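The Slow Songs of Preltmont

Every July the pilgrims walk the river road to Preltmont, and every July the shops along it play the same devotional songs from speakers tied to their awnings. Most of those songs used to come on cassette. Now they come as downloads, passed from phone to phone at the tea stalls.

Anqi Lu has been collecting them for five years. She has 47 so far, and 37 of them were recorded by a single outfit, a two-room studio called Wokuletti above a tire shop in Preseck.

"People think of this as cheap music," Lu says. "The singers had one afternoon and one microphone. Listen to the drumming, though. They had played together for years."

A recording session

The studio charges by the song. Singers bring their own words, usually set to a tune everyone in the valley already knows, and the house band fills in the rest. A harmonium opens, the drums come in on the second line, and a chorus answers each verse. Few of the songs run past six minutes, and the walkers like the ones with a chorus short enough to sing uphill.

Credits are a mess. The same track may turn up under several titles, with the singer's name spelled a different way each time. Lu keeps a notebook of variants and checks them against the opening bars.

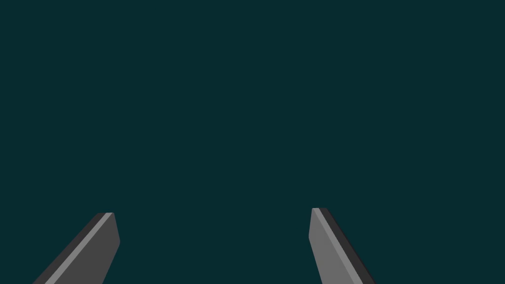

Where to hear them

Amoah, the record shop by the Preltmont bus stand, sells two compilations and will copy older tapes for a small fee. The walk itself begins at the lower bridge before sunrise, and the speakers are on by then.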